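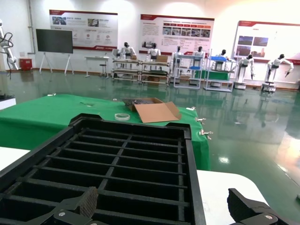 Walking the Beddoe Valley: A Conversation with Emlyn Parry

The Beddoe Valley walking program enters its second full season in June. It is operated by Ziltetti, the regional tour company based in Sonville, and takes guests on foot from the upper pastures to the river port over six days. Emlyn Parry has directed the program from its planning stage. He spoke with the visitor office on a Thursday afternoon at the company's premises on Station Street.

Mr. Parry came to guided travel from forestry. He spent much of his early career marking and repairing trails in the upper valley, and he describes the present route as something he had walked in pieces for many years before he considered it as a single trip.

"The paths were all there," he said. "The mill path, the drovers' road, the towpath. What was missing was a sensible place to sleep between them. People came for a day, walked up from Sonville, had their lunch and drove home."

The complete network of marked trails in the valley measures 118 miles. The program uses less than half of it. Guests walk between six and 10 miles a day, with one rest day at Pladis, the old market village at the midpoint of the route. Luggage is carried by road from one inn to the next and is normally in the rooms by four in the afternoon.

Asked how the daily distances were set, Mr. Parry said that the first draft had been too ambitious. The company walked it in the fall with a group of innkeepers and their families, and the third day in particular was found to be a hard one.

"We had them arriving at Pladis at seven in the evening, and the kitchen had been ready since five-thirty. The soup was fine. The fish was a different matter. After that we moved the start of the day to the chapel at Upper Beddoe and took out the second climb. I still regret losing the view from the top, and guests who want it can go up on the rest day with a guide."

Groups are limited to 10 guests and are accompanied by two guides, one at the front and one at the rear. Mr. Parry was firm that this number would not rise, although the company has been asked to take larger parties by several travel agents. The inns could receive more people, he explained, as there are 128 guest beds between Sonville and the port. The difficulty lies in the farmyards and cellars that the group visits along the way.

"A cheese room is a small place. If you bring in a crowd, half of them stand in the yard and hear nothing. The families who open their doors to us are working. They are happy to talk for an hour, and they are also looking at the clock."

Food and drink have a considerable part in the week. Lunch is generally a picnic supplied by the previous night's inn: bread, a hard sheep's cheese, cured ham, and pears when they are in season. Dinners are served at a common table. On the rest day, guests are invited to a cooking session in Pladis, where they prepare the village's barley and mushroom stew. There is also a tasting of the local cider, a dry and rather sharp style that was nearly abandoned when the orchards above the village were sold for grazing.

Mr. Parry spoke at some length about the orchards. Three growers have replanted in the past decade, using cuttings from the old trees that remained along the field edges. "It is not a cider that everyone likes on the first glass," he said. "I ask people to try it again with the cheese. Most of them change their minds, and the others have the beer, which is also very good."

The history of the valley is presented mainly on the fourth and fifth days, when the route follows the river. The towpath was built for the wool barges, and two of the lock houses are open to visitors. The larger of them keeps its original toll board, with the charges for wool, hides, salt and live geese. At the port, a local historian leads an evening walk through the warehouse district, ending at the customs hall.

The visitor office asked about the level of fitness required. Mr. Parry recommended that guests be comfortable walking for four hours with breaks, on uneven ground, in boots they have already worn. Walking poles may be borrowed at Sonville. The descent into Pladis is steep for the last half mile and can be slippery in the mornings; a van is available for anyone who would prefer to ride that section.

"People apologize for taking the van," he said. "There is no need. The driver is glad of the company, and they get to the bakery before the rest of us."

Weather is a frequent concern among those making inquiries. The early part of the season is cool, with rain on the higher ground, and the meadows are at their best. Late summer is dry and warm, and the river section offers little shade. Departures are not canceled for rain. In the event of storms, the second day is replaced by a lower route through the beech woods - one that several of the guides privately favor.

Looking ahead, Ziltetti is studying a shorter version of the trip for families, based entirely in Pladis, with no change of inn. Talks are also under way with the landowners on the east bank, where a section of the drovers' road has been closed for some years after a bridge was lost. Mr. Parry declined to give a date for its reopening.

"I would like to walk it again myself," he said. "There is a spring up there, with a stone trough beside it, and a very good place to sit."

Reservations for the coming season may be made through the Ziltetti office in Sonville or at the visitor information desk in the railroad station. Guests with special dietary requirements are asked to state them when booking, as the inns in the upper valley buy their provisions once a week.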